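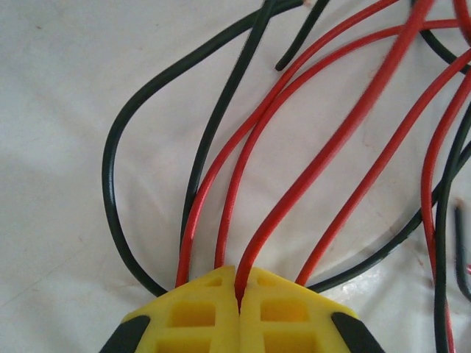

Sorting Out a Heap of Red and Black Wire

Most advice on tidying wire starts with buying something. A rack of spools, a set of labeled drawers, a wall rail with little hooks. I've tried two of those and I'm not convinced either one saved me any time. What follows is the way I do it at a plain white table, with things that were already in the house.

I'm talking about insulated hookup wire in short and medium lengths, the red and black stuff left over from lamps, battery boxes and car jobs. None of it should be connected to anything when you start. If one end still disappears into a device, deal with the device first.

Clear a light surface

Red and black both show up well on white. A glossy top is fine, though you may want to move if the glare bothers you. Some people swear by a towel to keep the wires from sliding. I find the cut ends catch in the loops, so no towel.

Find an end and leave the middle alone

The usual mistake is to grab the lump and shake it. I have read that shaking "lets the wires relax." Maybe it does for Christmas lights in December, but short wires with springy insulation just trade one crossing for another.

Pick one loose end. Follow it with a finger as far as you can until it goes under something. Lift whatever is on top, slide your wire out from beneath, and carry on. If you meet real resistance, go to the other end and work back. Don't pull harder. Thin copper breaks inside the insulation and you won't know until the lamp flickers.

Take the thickest wires first. They hold their shape and tend to be what's pinning the rest down. My neighbor Lăcrămioara Stanciu goes thinnest first and claims it's quicker. We timed it once on a shoebox of offcuts and she won by 2 minutes, but I'd put that down to her fingernails.

Straighten, then sort by color

Hold one end and draw the wire between thumb and finger, slowly, a few times. It won't come out perfectly straight and doesn't need to. Forget the trick with the hair dryer. I got soft insulation and a hot thumb.

Now make two piles, red and black. If you find a red and black pair that are joined along their length, keep it whole and start a third pile. Splitting pairs feels productive and you'll regret it the next time you need one.

A word about color: red for positive and black for negative is a habit in low-voltage DC work, and habits get broken. Darius Mocanu once handed me a box from his garage where whoever wired it had used red for everything. And in house wiring the colors mean something else again, depending on where you live. Color tells you which pile a wire goes in. For anything more, use a meter.

Check before you keep

Look along each piece for nicks, melted spots and kinks. Bend it gently near both ends. If the insulation cracks, out it goes. Set the meter to continuity and touch a probe to each bare end. If it doesn't beep, the wire goes out too, however nice it looks.

I also throw away anything under 4 inches. The forums will tell you those make good jumpers. I kept a jar of them for years and used almost 15, and the jar took up the space of a coffee mug the whole time.

Coil and tie

Wrap each longer wire loosely around three fingers, slip it off, and tuck the last turn through the middle. Tight coils look better and leave the wire with a curl you then have to fight. Pieces too short to coil can lie flat in a bundle with a twist tie at each end.

Please skip rubber bands. They go sticky, then they snap. Hook-and-loop straps are good but I wouldn't pay much for them. I bought a pack of 30 from Kolport and a strip cut from a cheap roll holds just as well.

Put it somewhere you'll look

One zip bag for red, one for black, one for pairs. Write the gauge on the bag if you know it – it's often printed along the insulation on bigger wire, less often on the thin stuff. If you don't know it, leave it blank. A wrong label is worse than none.

The bags go upright in a box with the front cut down. Mine sits next to the pliers.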